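Kapitel 3
Kabel, Zubehör und Arbeitsflächen im Lager

Im Lager des Versandhändlers Usell in Brundeck liegen 400 Netzkabel in einem Regalfach. Im August mussten 113 davon neu gebündelt werden, weil sich die Schlaufen beim Umpacken gelöst hatten. Noelia Sepúlveda, die dort auszubildende Fachkräfte für Lagerlogistik betreut, lässt jede neue Gruppe deshalb zuerst Kabel legen, bevor es an das Kommissionieren geht.

Ein Gerätekabel hat zwei Enden: den Netzstecker und die Gerätekupplung. Beide werden beim Bündeln nach derselben Seite gelegt. Die Leitung wird in gleich langen Schlaufen hin- und hergeführt und in der Mitte mit einem Kabelbinder zusammengefasst. Der Binder soll die Stränge halten, aber nicht einschnüren. Hinter Stecker und Kupplung sitzt jeweils ein gerippter Knickschutz — an dieser Stelle wird nie geknickt.
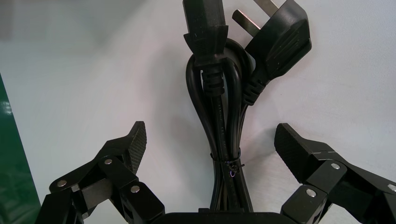

Abb. 3.1: Gebündeltes Netzkabel mit Kabelbinder, Stecker und Gerätekupplung am oberen Ende

Zum Arbeitsplatz gehört auch der Boden. Glänzende Beschichtungen lassen sich gut wischen und zeigen Schmutz schnell, spiegeln aber die Deckenleuchten. Wer ein kleines Teil fallen lässt, sucht es unter Umständen mitten in einem Lichtfleck. Trinidad Calvo empfiehlt in ihrem Leitfaden, beim Suchen den Standort zu wechseln und flach über die Fläche zu blicken. Kartons gehören an den Rand oder ins Regal, Laufwege bleiben frei.

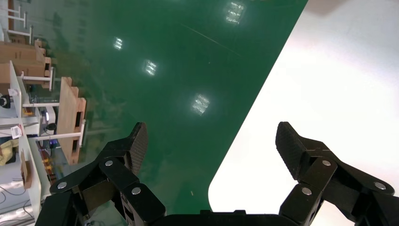
Abb. 3.2: Grüner Hochglanzboden mit Spiegelungen der Deckenbeleuchtung, links Regale und Kartons

In Abschnitt 3.1 geht es um die Leitungsarten und ihre Steckverbinder, in Abschnitt 3.2 um das Bündeln und Beschriften. Abschnitt 3.3 behandelt Böden und Laufwege. Für die Übungen werden je Gruppe 40 Kabelbinder und ein Seitenschneider benötigt.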